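Notes for talk: Sorting donated goods at the Wuncombe depot
Speaker: Ningsih Pillai
Slot: 20 minutes plus questions

Slide 1. Start with the intake figure. Wuncombe took in 3,222 items in November. Of those, 668 went back out as unsellable. Pause here. Most people in the room will have a higher reject rate and will want to know how we count. We count at the door, before sorting.

Slide 2. Explain the old flow. Everything went to one long table and was graded by whoever was free. Grades drifted between shifts. Kosmas Giannakopoulos compared two shifts on the same stock and found they disagreed most on soft toys and kitchen goods. Clothing was fairly consistent.

Slide 3. The new flow has 2 stages. Stage one splits by material only: soft, hard, paper, electrical. No judgment of quality at this point. Stage two grades within a material, and a sorter stays on one material for the whole shift.

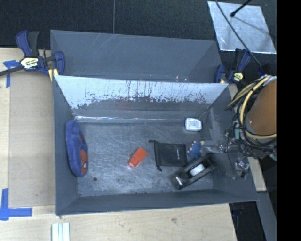 Slide 4. Grading rules. There are 7 on the card. Read out only the first and the last. Soft goods with a missing safety label go to the reject cage whatever their condition. Anything a sorter has held for longer than ten seconds goes to the second grader.

Slide 5. Costs. Training took one afternoon per person. The Urkudberg site skipped the training and handed out the card alone. Their grades still drift. Do not dwell on this, their manager is in the audience.

Slide 6. Open problems. Mixed bags still slow down stage one. Flornorer pickup times do not match our shift change, so graded stock waits overnight.

If asked about software: we use a paper tally.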